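Riltberg Robotics Lab Course
Handout 6: The dropped-tool fault (bathroom cell)
2018-11-26

Read before lab. Bring your own log printout, we don't have spares.

Background, quick. The bathroom task is run in simulation first, in Skolik, then on the real arm. Job: pick up one named object off the toilet lid, lift it, put it back where it was. Sounds dull. It is the task that gave us the most trouble in October and it's on the final project list, so pay attention.

What went wrong
Run 119. Arm was told to pick the tool. It closed on nothing, lifted, reported "grasp OK", then carried on to the place step. Placed nothing. Reported "place OK". The batch went on like that for the rest of the night and all of it got logged as success. 659 runs in the batch, and everything from 119 on had to be thrown out.

So two faults, keep them apart in your write-up:

Fault A - the miss. Target point was taken as the middle of all objects on the lid. With one object, fine. With two, the middle is empty space and the gripper goes down between them. Config had been switched to two objects and the target code hadn't been touched.

Fault B - the false OK. Success check only asked "did the fingers get the close command". Never looked at the finger gap afterwards. Fully closed means nothing held, and that number was sitting in the log the whole time.

B is the worse one. A miss you can see and fix. A check that can't fail hides every miss you'll ever have.

Why it's a safety matter
In sim you lose a night. On the real arm, the same code comes down on a hard lid with the wrong idea of what is under it. The Fang controller will stop on contact force, but only if the limit is set, and the default profile leaves it off!! Check it. Every session. Don't trust the group before you.

Also: thin round tools roll. If a finger clips one it can go off the lid and under the arm. Do NOT reach in for it. Stop button first, wait for the brake click, then reach.

The fix (what we run now)
Target picked by object name, not by average position.
After closing, read the gap. Below 3 mm = empty, abort.
After lifting, read the object height. If it didn't go up, abort.
Two aborts in a row stops the whole batch and sends a mesage.

The 3 mm number is for the current finger pads. Wokero pads are thicker, you will need to measure again if your group has those.

For your write-up
Plot finger gap against run number, first run to last. You should see the step at 119 without much effort. Mark it. Then say which of the four fixes would have caught it soonest, and on which run. One page, not two.

Put the gripper's height over the lid in your notes too, with the units. Last time half the class mixed up cm and mm and the plots were useless.

Start pose for the exercise is the open-gripper hover, load it and dont jog the arm before you hit record. If your start looks different, reset the scene and load again. Logs due before next lab, same folder as usual.
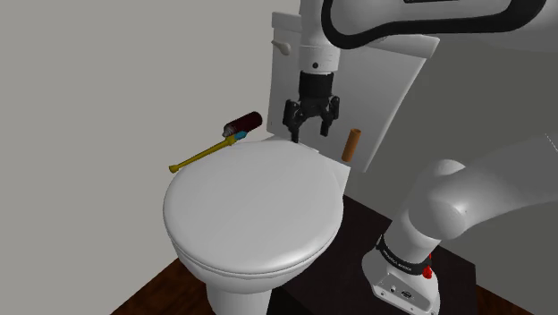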